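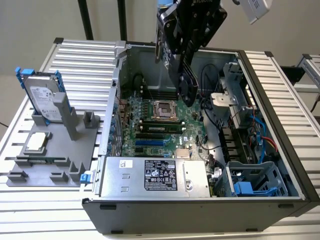 Seo-ah Gil replied on 2022-12-29:
The department should not move its leave requests to Ikport before February. Of the 62 forms in use, 27 still require a countersignature, and Ikport does not record the second signatory.

records_desk wrote:
With respect, the second signatory is recorded in the audit log. Our office has used Ikport for two years and the auditors have accepted the log on each visit.

Seo-ah Gil replied:
The log is available to administrators only. Line managers must be able to see who has signed. Kisia shows both names on the form itself.

Yolanda Baptiste wrote:
Kisia was considered here and declined. It could not export closed files in the format required by our archive. I would ask colleagues to check this point before recommending it.

north_payroll wrote:
The export was added in version 3. We have not tested it with files that carry attachments.

records_desk wrote:
I remain of the view that a paper countersignature could be kept for the 27 forms and the others moved now.

Seo-ah Gil replied:
I cannot support two parallel procedures. I shall ask for the manager view to be put in writing.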